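The Table Comes First

Vlasta Papadopoulos has strong feelings about tabletops, and she was sharing them before I had my coat off. "People buy a table for the legs," she said. "Then they spend years looking at the top."

She fits out workrooms in Flarkport, mostly small ones, and has done so for 18 years. Her preference is for pale surfaces, pale walls and very little else. I asked whether that got dull. "It's a work surface. If you want excitement, go to the harbor."

Her own desk, I should report, held two mugs, a stapler in pieces and a December calendar from some other year. She caught me looking. "That's storage," she said.

White has its enemies. Clients worry about marks, and Thabiso Kruger, who handles the orders at Prendlow, once talked her into a dark gray top for a job in Estaven. "You couldn't find a black screw on it. I found one with my elbow." She charged him for lunch.

What about walls on three sides? She likes them close. "Things roll. A wall is cheaper than bending down."
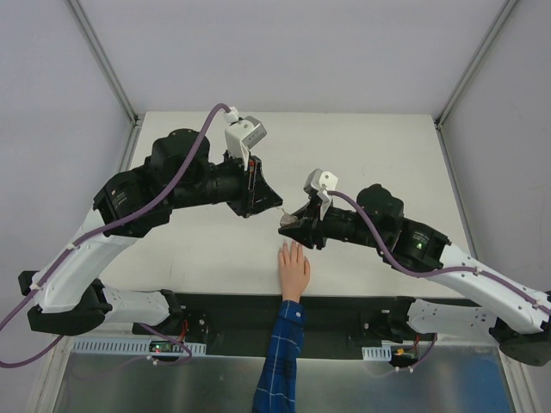 White tabletop, pale gray back wall, aluminum posts in the corners.

The metal posts she will defend to anyone. Paint chips at a corner, she says, and then you own a brush for life. I asked how many brushes she owns. "Seventy-three," she said, and went to look for the other half of the stapler.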